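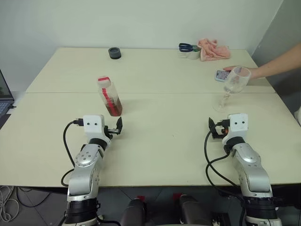 Mesa de trabajo de color crema en una de las salas de Talebi.

Talebi abre en septiembre su nueva casa de oficios con 68 plazas gratuitas

La asociación cultural Talebi estrena sede en la antigua fábrica de hilados Stadent, un edificio de ladrillo que llevaba años cerrado y que vuelve a la vida del barrio con talleres de encuadernación, cerámica, costura y reparación de muebles. ¡Y lo hace con las puertas abiertas a todo el mundo!

La rehabilitación, dirigida por el estudio de arquitectura Londum, ha recuperado alrededor de 600 metros cuadrados en la planta baja. Se han conservado las columnas de hierro, el montacargas y el gran portón de la calle, que ahora da paso a un vestíbulo con biblioteca y zona de lectura. El patio trasero, donde antes se descargaban las balas de algodón, acogerá conciertos pequeños y mercados de intercambio mientras dure el buen tiempo.

El primer trimestre ofrece 68 plazas gratuitas repartidas en ocho talleres, siete de ellos para personas adultas y uno pensado para familias con niños. No hace falta experiencia previa — basta con tener ganas de aprender — y los materiales están incluidos. La cooperativa Rekoleck aporta telas, maderas y papeles recuperados, que el alumnado podrá transformar y llevarse a casa al final del curso.

«Hemos soñado mucho con este momento y nos emociona ver cómo los vecinos se acercan ya a preguntar por el torno, por las prensas, por todo», explican desde el equipo de Talebi.

Las inscripciones se harán en el propio vestíbulo, por orden de llegada, desde las 8 de la mañana del primer día de apertura. Quienes se queden sin plaza pasarán a una lista de espera para el trimestre siguiente, que incorporará además un taller de cestería.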